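March 3, 2026
Bench notes, tableware, glaze and colour

Chávez set finally unpacked. The box had been sitting under the sink since before the Denero order went out and I'd been walking round it. Newspaper everywhere, none of it interesting.

Spent most of the morning on the question of what goes with what, a question I was told would take ten minutes. The bowls are meant to be sold mixed, any colour with any other, and the catalogue draft says they "sit happily together". I have my doubts about the happiness. The orange and the red are close enough in size and temper that on a dim shelf you'd pick up the wrong one, and on a bright shelf you'd wonder why we made both. Roald Forsberg says customers will see the difference at once. Roald also painted the hallway.

Moved everything on to the table with the white top, as the old bench makes all the pale glazes look like dishwater. Much better. Also wiped it first, for the record, in case anyone goes looking for who used the last of the cloths. 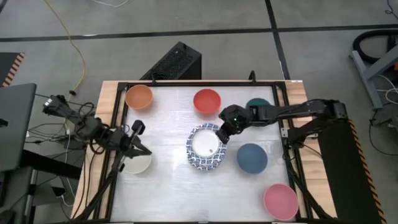

Bowls spread out with the patterned plate, orange and red along the far side, pink nearest.

Notes on each, in no order:

Pink – nicer than I wanted it to be. I argued against it in the spring meeting and would like that minute lost.

Cream – fine. Will show tea. Everything cream shows tea.

Dusty blue – the one I'd take home. Put next to the plate it looks a bit tired, though, as the blue in the plate's rim is doing all the work. Try it beside the orange instead.

Dark teal – goes nearly black once there's anything over it. Need to look at it by the window before anyone writes "ocean" on a label again.

Orange – has that flowerpot look. I like it. Urudetti asked whether it was finished, so perhaps keep it out of their sample box.

Red – loud. Someone will buy six.

The plate is the odd one out and I still can't decide if that helps. The middle is plain, so food looks all right on it, and the rim gives the eye something to do while you wait for the food. But it's a guest from another range (Trirorance, stock line 2154) and it makes the bowls look as if they turned up in their work clothes. Roald wants it in the gift set. I want it in a different gift set.

Costs: first run is 586 pieces across all colours, and Urudetti want roughly 50 held back for replacements. Breakages on the last lot were 15, mostly from stacking them wet, so please stop stacking them wet.

To do:
Teal by the window, morning light.
Swap orange and pink, look again.
Ask Denero if the inner boxes come any deeper – the lids bow on the current ones.
Find the other tape.

Left the newspaper in the recycling. If the May order arrives in the same stuff I'm charging them for my time.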